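Search the archives... Go
Reading time: 3 min

Re: [teleop-users] How slow is too slow when you demo?
8 February 2023, by Ximena Riquelme

Hi all,

Yetunde, I meant to answer you over the weekend and then got sucked into exactly the problem you're asking about, so at least I come with fresh opinions!

Yetunde Chukwu wrote:
> We're driving two simulated arms with gloves and my demos are
> painfully slow. Morenike says slow is fine and the policy will just
> learn slow. I'm worried it will learn all my dithering too. Does
> anybody trim the pauses? And do you park the hand you aren't using,
> or let it float wherever your own hand happens to be?

Short version: I trim the start and the end, I leave the middle alone, and I've changed my mind twice about parking.

Long version. We've been doing a tabletop set in sim (two black hands on gray arms, white table, some plates and food) and the target is 300 demos per task. We have nearly 100 that I'd keep. The first 24 were mine and I've thrown out every one of them — I was driving like somebody carrying soup across a bus. Somtochukwu took over for a while and his are much quicker, but he cuts corners near the plates and I can see it in the wrist path when I plot it.

So you know what kind of layout I'm talking about: 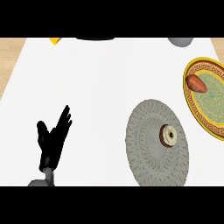
Left hand open over the table, pastry ring on the gray plate, sweet potato on the gold-rimmed one.

On the pauses: there are two kinds and I wish I'd labeled them from day one. One is me sitting there before I've made up my mind to move. Cut it. The other is the little hesitation right before the fingers close, when you're checking depth, and I'd leave that in. I tried speeding those parts up in a copy of the set and the replays looked awful, the fingers were shutting before the palm got down to the food. Tamunoemi had warned me about that in August and I nodded and did it anyway.

As for the idle hand, my first rule was "put it down on the table, palm flat." Bad idea for us. With gloves on you can't feel the simulated table, so you end up pushing through it, and the solver gets jittery. Second rule was "let it float," and then my left hand wandered all over the place whenever I concentrated on my right. What we do now is hold the idle hand up and open, clear of the plates, and I rest my real elbow on a cushion so it stays more or less put.
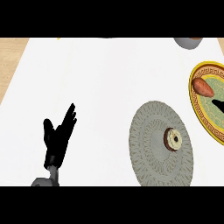
It still drifts a bit from one demo to the next and I've stopped fighting that. Some spread in the resting pose seems healthy to me, though Morenike may want to argue (please do, I miss your long emails).

One more thing, about viewpoint. I used to drive from a free camera that I could swing around whenever I couldn't see past the fingers. Very comfortable! But the policy doesn't get that camera, so I was making choices it had no way of making. Now I drive from the same view we record. I'm slower again, and my reaches are a lot easier to explain when I watch them back.

If you want my trimming script I can post it, it's short and ugly. It looks at joint speed at both ends and chops until something moves. The threshold is for our gloves, so you'd have to fiddle with it. Are you logging the glove values as well as the joint targets? I'd be curious whether your dithering shows up in both.

Ximena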